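I'd been pestering Setsuko Miyazaki for an afternoon of her time since March, and when she finally said yes it was with a warning. "Wear shoes you don't mind kneeling in," she said. I'm still not sure what that means for shoes, but my knees certainly found out.

She runs the teaching side of things at Forgate, up on the top floor of an old building in Birkcombe with a lift that only goes to the third. Teaching, in her case, means showing a robot how to do a job by doing the job through it. She sits with a pair of handles in front of her, the arm copies what her hands do, and everything gets saved. Do that enough times and the arm can have a go by itself.

"People think I'm programming," she told me. "I haven't written a line of anything in two years. I clean things, slowly, with somebody else's arm."

The job at the moment is skirting. Wiping along the bottom of a tiled wall, into the corner and back out again – the bit most of us do with a foot and a damp cloth when visitors are due. I said it sounded easy and she gave me a look.

"Go on then," she said, and slid the handles over.

I was terrible! With your own hand you simply know when you've touched the floor. With the handles I had the little wrist camera's picture on the screen and not much else, and I kept stopping short, or pressing down so hard that the arm gave up and went limp. Setsuko's tip was to forget the arm completely and watch the shadow on the floor tile.

"It's the best depth gauge we've got," she said. "When the shadow and the fingers meet, you're down. I spent weeks squinting at the grout before Odair pointed that out."

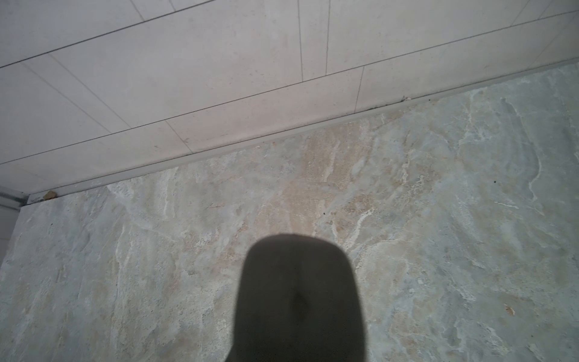
## "It learns your bad habits first"

Odair Godoy is the other teacher, and he'd wandered in by this point with a sandwich. He and Setsuko have a long-running disagreement about dirt. She likes to leave whatever's in the seam above the trim, the specks and smudges and odd crumbs, so the robot gets used to a floor as floors are. He'd sooner start clean and put the mess down himself.

"If I put it there, I know where it was," he said. "Then I can look back and see if we got it."

"And then it only ever learns your kind of crumb," said Setsuko.

So far they have 2,906 recorded runs between them, and I asked how many were any good. There was a bit of a pause. Most of them, apparently, but 107 had to be thrown out in one go when they found that Odair always lifted off early at the end of a wipe. He does it with a cloth at home too, his wife says. The robot had picked it up beautifully and was leaving the last stretch of every wall untouched.

"That was a bad Monday," he said.

I wanted to know why they don't just take hold of the arm and drag it along the wall. They do, sometimes! Setsuko calls it walking the dog. It's quicker to learn and you can feel the wall push back, but your own arm and sleeve get into the pictures, and the robot won't have a sleeve next to it when it's working alone. For a corner she still prefers walking it first, a few times without recording, to get the angle into her shoulders. Then she goes back to the handles and does it properly.

A session is 20 minutes, then a break, and she's strict about that. Past that point she gets sloppy and starts to hurry the turns. "You can hear it," she said. "The motors go up a note."

I asked what she'd most like to teach it next. Odair said stairs, straight away. Setsuko thought for a while, long enough for me to finish my tea.

"Behind a toilet," she said. "I'd really like never to do that again myself."

They let me have one more try before I left. I got along the trim, round into the corner and most of the way back before I knocked the wall. Setsuko saved it anyway, under "visitor".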